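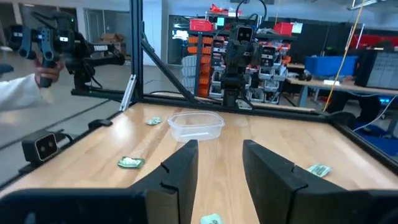
Why do the subtitles start in the right place and then run further and further ahead of the film?
The subtitle file was timed for a copy that runs at 25 frames per second and the film is playing at 24, so each line arrives a little earlier than it should and the gap grows until the end.

Nastonon Help Desk
Ticket: English titles out of sync on Japanese silent feature
Product: Nastonon cueing software, desktop edition
Playback: Clistovix media player, projection booth
Opened: September 2023
Status: Resolved
Submitted by: Clistgate Film Club

Clistgate Film Club wrote:

Hi all! First, we love this program. We've used it for two seasons of silents and early talkies and our audience has got completely used to English titles on the little strip below the main screen. It leaves the picture clean, and with films this beautiful that matters a lot to us.

Now the trouble. We're opening our fall program with a Japanese silent family drama, newly restored, with a recorded benshi narration on the soundtrack. (For anyone reading who hasn't had the pleasure, the benshi was the live narrator who stood beside the screen, did all the voices, and was often a bigger draw than the actors. Wonderful stuff.) So we have two things to put into English: the Japanese intertitles and everything the narrator says. It's a LOT of lines.

The picture file came from Chung, who handle the restoration. The English list came separately, as a plain subtitle file. We load the list into Nastonon, set it to follow the clock from the Clistovix, press start on the first frame, and the first few minutes are perfect. Then it starts to slip. By the schoolyard part the English is well ahead of the narrator, and in a comedy section the laugh line comes up while he is still building to it. That's a crime against a great performance!

What we've tried so far:

Restarted both machines. No change.
Reloaded the subtitle file. No change.
Swapped the cable between the player and the laptop. No change.
Moved the whole list later with the global offset. It fixes the spot we're looking at and breaks everything before it.

We have a full test run coming up and I'd so much like to sit back and just watch it.

Nastonon Support wrote:

Thanks for such a clear report, and what a film to open with! Your last test tells us a lot. When a global offset fixes one spot only, the gap is changing over time, and that nearly always means a speed difference between the list and the picture.

Could you please send us three things?

The speed shown on the Clistovix under the playback information page.
The subtitle file itself. We don't need the picture.
The time on the film clock when one easy-to-recognize line should appear, and the time when it does appear. Pick something at least half an hour in.

Please set the global offset back to zero before you take that measurement.

Clistgate Film Club wrote:

Done, and it was fun to play detective. The Clistovix says 24. The file is attached.

For the line I picked an intertitle, as the Japanese card gives a hard cut to measure from. The card comes up on the film clock at exactly 36 minutes. The English for it shows at 34 minutes and 34 seconds, as near as my thumb on the stopwatch can get. So it's 86 seconds early!

Global offset was at zero. I checked it twice.

Nastonon Support wrote:

Your thumb is excellent. If a list is timed for 25 frames per second and the film plays at 24, a line that belongs at 36 minutes will come up 86.4 seconds early. You have measured it almost to the frame.

Our best guess is that the list was made against a video transfer and the new file from Chung is the theatrical version. Nothing is damaged and no lines need retyping. Please do the following:

Save a copy of the subtitle file under a new name and keep the first one somewhere safe.
Open the copy in Nastonon.
Go to Timing, then Convert Speed.
Set From to 25 and To to 24.
Leave "Keep first line in place" unticked.
Press Apply, then save.

The box you leave unticked is easy to miss. With it ticked, the conversion is measured from the first line instead of the start of the film, and you would be left with a small error of the same size all the way through.

One more setting, on the Playback tab: make sure "Follow external clock" is on and "Smooth catch-up" is off. Smooth catch-up is meant for live cueing by hand. When it is on it can hide a fault for a minute or two, which makes testing very confusing.

Clistgate Film Club wrote:

It works! Oh, what a difference. The card at 36 minutes now lands right on the cut, and the comedy section plays like a dream. I ended up watching far more of it than I needed to for the test.

But (you knew there was a but) we have a second, smaller problem further in. From some point in the second half the English is early again. It isn't growing this time. It stays the same amount early right to the end card. I measured at three places and got three seconds each time.

Also, and this may be a different matter, some of the names show a little empty box in the middle. It's always the names with a long vowel, where the translator has put a line over the o or the u. It looks fine on the laptop and wrong on the strip.

Should I open another ticket for the boxes?

Nastonon Support wrote:

Please keep it all in this ticket, we're enjoying it.

Steady gap first. A fixed error that begins partway through usually means the two copies differ in length at one point. The restoration may have a longer card, a few recovered feet of film, or a reel change that was trimmed in the older transfer. To find it, you need the last line that is right and the first that is wrong. The quick way is to jump to the middle of the list and check one line. If it is good, jump halfway to the end. If it is bad, jump halfway back. You'll close in on it in a handful of jumps and won't have to sit through the whole second half, although it sounds as if you might want to!

Now the boxes. The laptop preview and the strip output can use different fonts. Go to Display, then Output Font, and see what is chosen there. Many of the condensed fonts people like for a narrow strip have no long-vowel characters in them. Pick one marked "Extended Latin" in the font list and the names should come through whole.

Please don't fix it by taking the marks out of the text. The translator put them in with care, and you'd have to do it again for the next film.

Clistgate Film Club wrote:

Boxes are gone! It was the condensed font, exactly as you said. We had chosen it back in April for an Italian program and forgotten all about it. The new one is a touch wider, so two of the longest lines now wrap onto a second row, but they're perfectly readable.

The halving trick is terrific. Line 361 is the last good one. Line 362 is the first one that comes up early. Between them is a letter card, a lovely one, handwritten, and the restored version holds it on screen noticeably longer than I remember from the video copy we previewed. I'm so pleased it's back to a length where a person could really read it.

How do I move only the lines after it?

Nastonon Support wrote:

Great find. Moving part of a list goes like this:

Click on line 362.
Choose Select, then From Here to End.
Go to Timing, then Shift Selected.
Enter 3,000 in the box. The box is in milliseconds. Use a plus sign to make the lines later.
Press Apply.
Look at lines 361 and 362 together and check that 361 clears before 362 comes in.

Depending on how long line 361 was set to stay up, you may want to extend it to cover the longer card. You can drag its right-hand edge on the timeline. We would leave a short gap before the next line so the audience can see that the text has changed.

Save under another new name. If Chung send a revised picture file later on, it's a great help to have the speed-converted list and the shifted list as separate files.

Clistgate Film Club wrote:

Shifted, saved, and watched from the letter card to the end without touching a thing. Every line is where it belongs. I stretched line 361 so it stays through the card and it's so much better that way, you get to the end of the letter just as the picture does.

One question for next time. We're hoping to follow this with a couple of early sound films from the same studio, and the lists for those are coming from the same source. Can I tell before the test run whether a list is timed for 25?

Nastonon Support wrote:

A plain subtitle file doesn't store a speed, only clock times, so there's nothing inside it to read. Two things will tell you, though. Ask whoever made the list which copy they timed it to. And compare the time of the last line with the place on the film clock where that line belongs. If the list finishes a few minutes before the film does on a normal-length feature, try the conversion on a copy and check a line near the start, one in the middle and one near the end.

With sound films, ask Chung for the running time as well as the speed. It helps you spot missing or added footage early.

We've added a note to the Convert Speed help page about the "Keep first line in place" box, as it wasn't explained there at all. Can we close this one?

Clistgate Film Club wrote:

Please do, and thank you so much! I've told Chung about the list so they can pass on the corrected version to the next venue. The full test run was a joy. The strip was bright enough, the names were whole, and the benshi got his laughs from the four of us in the room. I'm already looking forward to hearing them from a full house.

Nastonon Support wrote:

Closed as resolved. Enjoy the opening!

Settings used at close, for reference
Player: Clistovix, 24 frames per second
List: converted from 25 to 24, first line not held
Shift: plus 3,000 milliseconds from line 362 to end
Line 361: extended by hand
Output font: Extended Latin
Follow external clock: on
Smooth catch-up: off
Global offset: zero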